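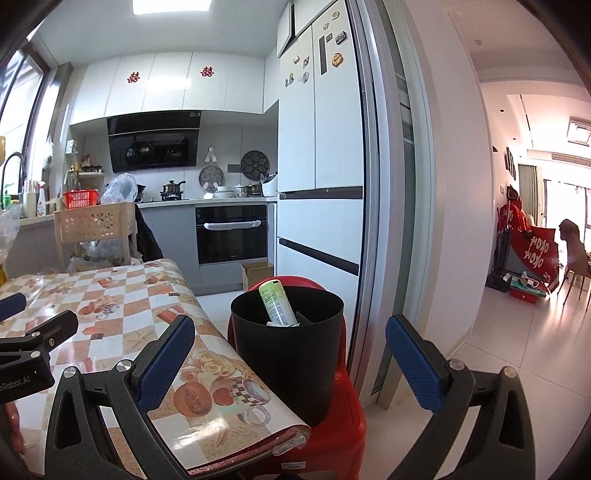

Nayeli Cuevas asked that the pad order go in before the gripper order, as pads wear out first and the Lurus set is down to its last spares.

Quote from Fluvard: 219 per pair of grippers, 200 if we take 3 pairs. Nilleck has not replied.

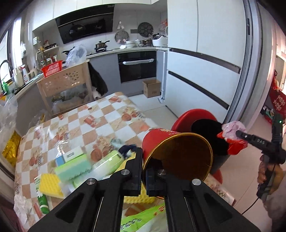 The lower price was preferred, but only two pairs fit this quarter's budget — the third would move to September. Ustyna Vasylenko will ask Fluvard to hold the price.

Trujillo service plan: deferred.
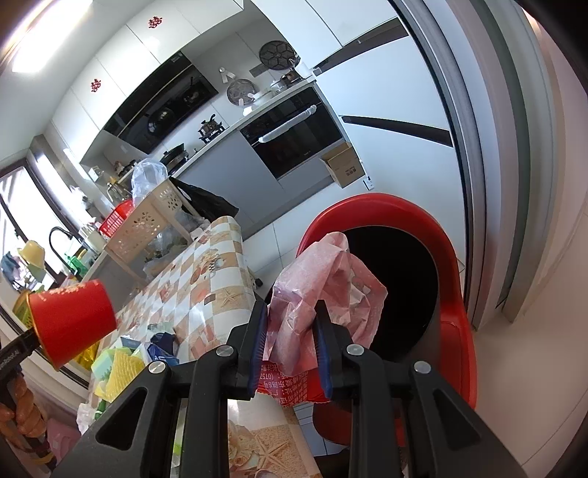
Grippers in use at the kitchen table.

Meeting closed at 4:40.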